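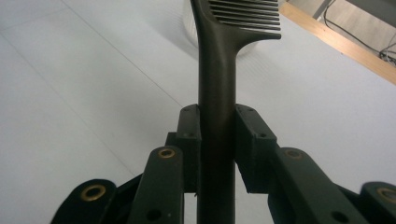

Dark gray comb, long handle.

So I've been growing my hair out since last November and I have opinions now. Lots of them! I had the same short cut for most of my adult life, the kind you can dry with a hand towel and forget, and I went into this thinking all I had to do was stop making appointments. Wrong. There's a stage somewhere between the ears and the jaw where nothing you do looks like you meant it, and I lived in that stage for months.

The first thing I did was spend money, naturally. I bought a leave-in cream from Bretado (95 dollars for a set of three bottles, I know, I know) and used it every single day until my head felt like a candle. Then I read a forum thread with 2377 replies arguing about whether you should wash less, and I came out the other end more confused than when I went in. Half of them swear by every other day and the other half would like a word with the first half.

What helped in the end was a trim. I'd been avoiding it like the plague, as if a quarter inch would send me back to the start, but the woman at Musalora took the weight off the back and left the front alone, and suddenly I had a shape instead of a mushroom. I walked home checking myself in every shop window. I go every ten weeks now, always on a Thursday after work when it's quiet and they let me sit there with a coffee.

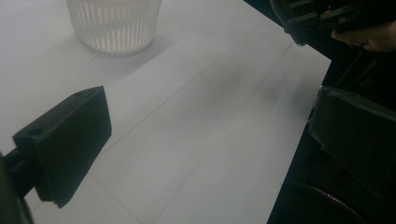 How often should you get a trim if you're trying to grow it out?
Every ten weeks has worked for me, but my ends are pretty tough, so go sooner if yours split easily.

Other stuff I've changed: I comb from the bottom up (years of doing it top down, ouch), I sleep on a smoother pillowcase, and I quit rubbing my head with a towel like I'm trying to start a fire. I squeeze it now and leave it alone. I also gave up on the Rultow dryer my sister passed on to me, which has two settings, off and hurricane, and mostly let it air dry while I make breakfast.

It's almost at my collar! Some mornings it flips out on the left side only, and I've tried 4 different ways of parting it to stop that, with no luck so far. Headbands look silly on me and hats just make the flip worse. If you've got a cure for a one-sided flip, leave it in the comments, please, I have a wedding to go to next month.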